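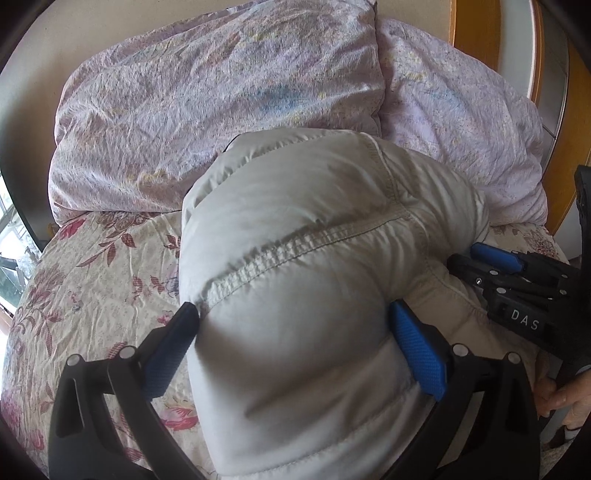

A down jacket should not spend the summer in a vacuum bag. I did it for years to save closet space, and I now think the space was not worth it.

Down keeps you warm by holding air. Press it flat from March until the cold comes back and it takes days to fill out, and my old gray one never did. The seams stayed puckered and the shoulders went thin. I paid 109 dollars for that jacket and got 3 winters from it.

Folding is fine. Lay the jacket on the bed, close the zipper, bring the sleeves in and fold it once or twice, loosely. Let the air go out on its own – there is no need to kneel on it. Then put it on a shelf with nothing heavy on top.

Jytte Lund wrote to say that her apartment has one closet and I should try living there. Fair enough. But a folded jacket also fits under a bed in a cotton pillowcase, and she could get rid of the spare blankets first.

Last updated 2nd March
Contact: Hrefna Vídalín, Kellach | © Kellach | Back to top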